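Entraide Maison & Bureau
Rechercher dans les sujets OK
Imprimer | Envoyer par e-mail
Ce site utilise des cookies pour mesurer son audience. Accepter Paramétrer Refuser

Table commune toujours encombrée : faut-il vraiment acheter quelque chose ?

Publié par Lullau

Bonjour. Nous avons une table claire dans l'espace de pause, au premier, juste devant l'escalier. Six chaises quand tout le monde est là, et toujours le même bazar dessus : une tasse, une bouteille entamée, des bouts de papier, des autocollants. On me propose de régler ça avec un plateau de rangement Clesetti à 143 euros. J'ai lu la fiche deux fois et je ne vois toujours pas ce que ça fait de plus qu'un plateau de cantine. Le vendeur parle de « zones d'usage ». Je demande à voir.

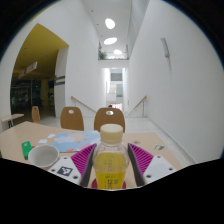
Mon autre souci, ce sont les ronds laissés par les boissons. Le sous-verre rouge sert un jour sur deux, et encore. Un collègue jure que le produit Lillard enlève tout sans abîmer le vernis ; j'ai essayé sur un coin en octobre et la marque est restée, avec une auréole mate en prime. Est-ce que quelqu'un a un résultat à montrer, un vrai, pas une promesse recopiée de l'étiquette ? Je précise que je ne connais pas la finition exacte du plateau, personne n'a gardé la facture.

Emmett Baptiste

Pour le plateau Clesetti, gardez vos 143 euros. J'en ai eu un pendant 16 mois. Au bout de quelques semaines il était plein de bricoles, et le reste de la table aussi. On avait simplement déplacé une partie du tas, avec un rebord autour.

Regardez plutôt ce qui traîne. Une tasse vide, ça va à l'évier. Les petits papiers blancs, neuf fois sur dix, c'est poubelle. Une bouteille qui n'est pas finie, son propriétaire la reprend en partant ou elle part aussi. Il reste alors deux ou trois choses qui n'ont pas de place attitrée (chez nous c'étaient des jeux de cartes et un étui), et celles-là tiennent dans une boîte à chaussures.

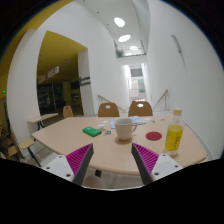 Je me méfie aussi des règlements affichés au mur. On en a eu un de 23 lignes, plastifié, très beau. Il a surtout servi à poser des tasses dessus. Ce qui a un peu marché chez nous : la dernière personne assise vide la table avant de descendre. Un peu, j'insiste, les lendemains de réunion c'est toujours la même chose.

Côté escalier, évitez d'ajouter un meuble si le passage est étroit. Une petite table d'appoint contre le mur attire le désordre tout autant que la grande, et il faut la contourner avec un plateau dans les mains.

Kao

Moi je mets du dentifrice sur les taches et ça part. Marche aussi sur les phares de voiture.

Lullau

Merci Kao, mais du dentifrice, c'est un abrasif. Sur un vernis dont je ne sais rien, je passe mon tour. Les phares, je n'ai pas le problème.

Emmett, d'accord pour la boîte à chaussures, je suis moins convaincu par la règle de la dernière personne assise. Chez nous, la dernière personne assise croit toujours qu'il y en a une autre après elle.
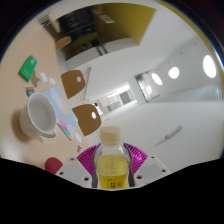
Dernière modification de la page : 27 décembre 2025

Emmett Baptiste

Possible. Essayez deux semaines, vous verrez bien, ça ne coûte rien. Pour les marques, je ne mettrais plus de Lillard avant de savoir ce que vous avez comme finition. Chiffon doux à peine humide, puis chiffon sec, et on laisse tranquille. Si la trace est blanche, elle s'atténue parfois toute seule. Si elle est foncée, c'est sans doute entré dans le bois, et là je ne crois à aucun flacon — il faut poncer, ou vivre avec.

Et prenez d'autres sous-verres, un seul pour toute une table, évidemment qu'il est toujours du mauvais côté.

Lullau

Pour les sous-verres, c'est noté. La zone mate de mon essai, je suppose qu'elle restera là. Je laisse le sujet ouvert au cas où quelqu'un aurait utilisé le plateau plus longtemps qu'Emmett et en serait content, ce dont je doute.

Imprimer | Envoyer par e-mail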